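Clanier to open toy and puzzle library in Lekness

13/04/2023 - Clanier, the household storage and games supplier, is to open a toy and puzzle library in Lekness this spring. The library will lend board games, jigsaws, construction sets and hand puzzles to local families free of charge.

The library will take over the ground floor of the former Shiferaw building, which has stood closed since December. Work on the heating and the front entrance is complete, and step-free access has been added from the car park side.

Members will be able to borrow up to two items at a time and keep them for 16 days. Loans can be renewed once, provided no other member has asked for the item. Membership is open to any household in Lekness or the neighbouring district of Vuver, and proof of address is needed when joining.

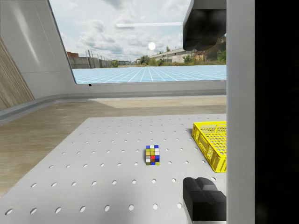 Rubik's cube and yellow crate (computer-generated image).

Puzzles will be sorted by age group, with a separate section for adults. Jigsaws will be lent in sealed bags with a card stating the number of pieces. Members are asked to report missing pieces when they return a set - there is no charge for small losses.

A room at the back of the building will be used for games evenings, with places for 20 people at each session. Schools and clubs may book the room during the day at no cost, but must give seven days' notice.

Clanier will also accept donations of used games in good condition. Electrical toys, soft toys and items without their original instructions cannot be taken.

Opening hours will be posted at the entrance and on the Clanier website before the first loans are made. Application forms are available now from the Clanier shops in Lekness and Vuver.

Ends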